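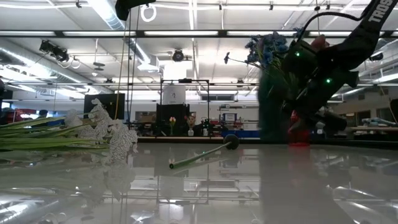
*White artificial flowers on the table, and one with a darker head set apart.*

## Wanted: part-time shop dresser and stock person for Veruso

Hello! I run Veruso, a small hire business for weddings, parties, shop openings and the odd funeral tea. We lend out vases, arches, table runners, candle holders, cake stands and a great many artificial flowers. I've been doing most of it on my own with help from whoever I could catch, and I've now reached the point where I'm answering emails at midnight with glue on my thumbs. So I'm looking for someone to join me, two or three days a week to begin with, starting in February.

I should say straight away that you don't need to be a florist. I'm not one. I used to do windows for a shoe shop and I learned flowers by taking other people's arrangements to bits. What I care about is whether you can look at a table and see that the tall thing needs to go at the back, and whether you'll put the lids back on boxes.

### What you'd be doing

The week has a rhythm to it, more or less. Hire orders go out towards the end of it and come back at the beginning, usually in the wrong crates and with confetti in everything (I have found confetti in my own fridge). You'd unpack the returns, check them against the sheet, wipe down what needs wiping and put aside anything that wants mending. Stems get bent, petals get flattened, somebody's uncle has sat on the garland. A lot can be rescued with a bit of steam and patience, and I'll show you how.

Then there's making up. We keep 70 set arrangements that people can pick from the booklet, and on top of those I do made-to-order pieces, which is the part I love and the part that eats all my time. I'd like you to take over the booklet ones fairly soon, so that I can get on with the others. If you turn out to be better than me at the made-to-order ones then we'll swap, and I'll try to be gracious about it.

You'd also come out with me to set up. That means early starts, a van with a heater that has two settings (off and Sahara), and carrying things up stairs. Village halls nearly always have stairs. Please be comfortable lifting a full crate, or tell me if you're not and we'll talk about how to split the work. I've got a good sack truck and I'm not precious about who does what.

### The Kocsis shelves

A special mention for these. Last year I bought the whole stockroom of a hire firm called Kocsis that was closing down, and it came to 1740 pieces by their list. I have got through a fair bit of it, but there's still a wall of shelving at the back that I walk past with my eyes half shut. Your first proper project would be sorting it: keep, mend, sell, let go. If the thought of that makes you feel a bit tingly, please apply!

We keep track of stock in a program called Bisix. It's plain and a little bit ugly and it does the job. If you can use a spreadsheet you'll pick it up in an afternoon.

### The practical bits

- 16 hours a week to start, more in the summer if you want them
- £13.40 an hour, paid every fortnight, and travel time to set-ups is paid too
- Some weekend mornings, always agreed at least a month ahead
- Paid holiday, and we shut completely for two weeks after New Year
- The unit is on the Clukolano estate, last turning before the tyre place, and the 336 bus stops at the gate
- Driving licence handy but you don't have to have one
- Free tea, decent biscuits, radio by negotiation

The unit is on the ground floor with a level door and a proper loo. It does get chilly, so bring a jumper.

### Who I think would like it

Somebody who enjoys fiddly work and doesn't mind their own company, as I'm out seeing customers a good deal. You might have done retail, theatre props, catering, school crafts, market stalls, or you might be coming back to work after a long gap. All fine by me. I'm happy to hear from people who are 18 or 80. Spelling doesn't matter, but reading an order sheet carefully does, as I once sent peach napkins to a very purple wedding and I still think about it.

### How to apply

No CV needed, though send one if you've got it. What I'd really like is up to 300 words telling me a bit about you and about something you've made, mended or arranged that you were pleased with. It can be a bookshelf or a birthday tea. A photo of it would be lovely if you have one. Tell me as well which days you can't do.

Email it to the Veruso address on our contact page, or drop it through the letterbox at the unit. I'll reply to everybody. I'll then ask a few people in for a paid trial morning, making up a couple of table pieces together and having a nose round the shelves.

Posted October 14, 2025. I'll take the advert down once I've found the right person.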